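Plarness 31 Wall-Mounted Shirt Display Case

A deep, lockable display case for one football shirt, with a lower ledge for a medal, a captain's armband, a folded programme or anything else of a similar size. It is sold to clubs, supporters' bars, schools and private collectors, and is supplied ready to hang. The glazing, back panel and fixings are all included in the price.

The Plarness 31 replaces the older Rovby case. If you already have Rovby cases on your wall, the new one has the same outside measurements and hangs on the same rail, so the two can be placed side by side. The only difference you will see from the front is the lock, now on the right-hand edge instead of underneath.

What the case is for

Most shirt frames sold for the home are shallow. The shirt is pressed flat between a board and a sheet of acrylic, and often pinned or stitched through the fabric. That is fine for a replica bought last season. It is less suitable for a match-worn shirt, an older cotton shirt with a heavy collar, or anything on loan from a player or a player's family, where the owner will expect it back in the state it left.

In the Plarness 31 the shirt hangs on a padded form and touches nothing else. No pins are used. The form comes in 2 widths, adult and youth, and you can change from one to the other without tools. Sleeves can hang naturally or be folded behind the body to show the badge and number more clearly.

The ledge along the bottom is covered in undyed cotton and has a small lip at the front. A medal in its box will stand on it open. Caps should go on the optional cap stand, listed further down, as they lose their shape if left flat for a long time.

Glazing and light

The door is glazed with acrylic that filters ultraviolet light. This slows fading but does not stop it. Reds and dark blues from older shirts are the quickest to go, and a signature in marker pen can fade badly within a few years if it faces a window. Please hang the case on a wall that gets no direct sun, and leave the light off when the room is empty.

The fitted light is a low-output strip along the top edge, run from a plug-in adaptor. The lead leaves the case at the rear and can be taken down the wall or through it. The strip can be turned down to 3 levels with a switch inside the door, so visitors cannot change it.

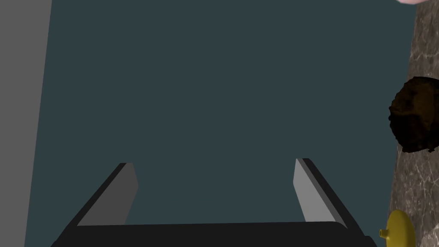 If you would prefer no light at all, order the unlit version. It costs less and the door seal is slightly better, as there is no opening for the lead. We recommend the unlit version for shirts from before the change to man-made fabrics, and for anything with wool in it.

Back panels

The standard back panel is off-white. Black, dark green and claret are available at no extra cost but add a week to delivery. Panels in other colours can be made to match a club's own shade if you send us a sample. A printed panel is also possible, though we suggest keeping it simple. A busy photograph behind a striped shirt is hard to look at.

Panels lift out from the front once the form has been removed. Clubs that change their displays at the end of each season often buy a second panel.

Labels

Each case comes with a slot-in label holder, fixed inside the door on the lower left. It takes a printed card. We can print cards for you, and you will be sent a proof by email before anything is made. Please check the spelling of names and the year of the match with care, as we print exactly what we are sent.

Fitting

The case needs a solid wall or timber studs. It is too heavy for plasterboard alone, even with special plugs. Two people should lift it on to the rail, with the form and any contents taken out first. The rail has slotted holes, so there is a little room to adjust the level after the screws are in.

Leave a clear space on the right of the case for the door key. In a corridor or a bar, hang the case high enough that bags and shoulders will not catch the lower edge.

Cleaning

Use a soft dry cloth on the acrylic. Kitchen roll will scratch it, and glass cleaner leaves a haze that cannot be polished out. Never spray anything near the case with the door open. The cotton on the ledge can be brushed lightly.

Options and spares

Youth or adult form, spare: order code 324.
Cap stand, clear, for one cap.
Iwasaki replacement lock with two keys. Please quote the number stamped on your old key.
Jerberg hanging rail, long, for rows of cases.
Back panel, standard colours or matched.
Replacement light strip and adaptor. Fits lit cases only.

Spares for the old Rovby case are still held, apart from the underside lock, which has been discontinued. The Iwasaki lock will not fit it.

Ordering and delivery

Cases are built to order. Standard cases go out three weeks after payment, and matched or printed panels take longer. Orders for Christmas should reach us before the start of December. Clubs and schools can pay by invoice.

Delivery is by our own van in most of mainland Britain and by pallet elsewhere. The driver will carry the case to a ground-floor room but cannot fit it. Please open the packing and check the acrylic before signing. Scratches reported later are difficult to settle with the carrier.

Returns are accepted on standard cases that have not been hung. Cases with printed or matched panels cannot be returned unless they are faulty.

For questions about size, loans or a row of several cases, ask for Mounir Bouazza in the sales office. It helps to have the chest width of the shirt to hand, measured flat from armpit to armpit, and a note of what the wall is made of.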